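The Slow Business of Teaching a Machine to Put a Peg in a Hole

The room where Plellow collects its examples is on the second floor of a former print shop in Grallness, above a store that sells tile. There is a row of workstations along one wall, a coffee maker, and a whiteboard with a running total on it. On the morning I visited, 20th May, the total stood at 901.

Each of those is an episode, meaning one attempt at one small job from start to finish. A person guides the arm by hand controls. The computer saves what the cameras see and how every joint moves. Later all of it goes to a learning system, which is supposed to pick up the pattern and do the job without a person on the controls.

The job this spring is a shape sorter, the kind sold for toddlers. Plellow chose it in March after giving up on a drawer-opening task that used up a month and taught the system very little. A sorter is cheap and hard to break, and it has a clear finish. The peg is in or it isn't.

Getting a useful set of examples takes more care than I expected. The operators work in four-hour shifts, with a break every time they feel their hands getting lazy. They are told not to rush and also not to show off. An operator who has done the same insertion all morning starts to take shortcuts, coming in fast and low, and the system will copy the shortcut without the skill behind it. Some of the best episodes on file are a little clumsy. The operator misses, backs up, shifts over and tries again. Those recoveries are kept on purpose. A system that has only been shown perfect runs has no idea what to do after a miss.

Episodes are thrown out for other things. A sleeve crosses a camera. The recording starts late. Someone bumps the table. Every episode is watched by a second person before it is accepted, and on a bad day nearly half are marked for deletion. The reviewers also write a short sentence for each one, such as "put the yellow peg in the round hole," so the system can connect words to motion. They used to write these freely. After six weeks they found they had been calling the same opening a circle, a round hole and a ring, and they went back and fixed every line.

Position is the other headache. If the sorter always sits in the same spot, the system learns the spot and ignores the sorter. Between runs the operators move it, turn it, or change the lights. A chart taped to each station says which setup comes next, because people who are asked to place things at random tend to place them in the middle.

Two views get the most use. One comes from the wrist and is good for the last inch of travel. The other takes in the work area and shows where the arm is headed. The software team at Sarmiento, which trains the models on Plellow's recordings, asked for both after an early version kept stopping above the wrong hole. With the close view alone it could not tell which part of the board it was over.

Results so far are mixed. The latest model handles large, simple openings well and has trouble with the star. It also hesitates, sometimes hovering over the board for several seconds before it commits. The people at Sarmiento think more episodes with slow approaches may have caused that, so the next batch will include brisker ones.

After that the sorter will be put away. A parts supplier called Fumton wants to know if the same method can seat plastic caps on small housings, and the first box of caps is already on a shelf by the door. The count on the whiteboard will go back to zero.

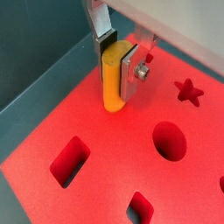
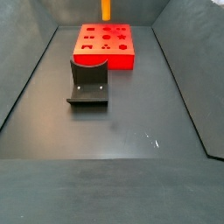 The yellow peg above the red shape sorter, seen from the wrist (first picture) and from the work-area camera (second).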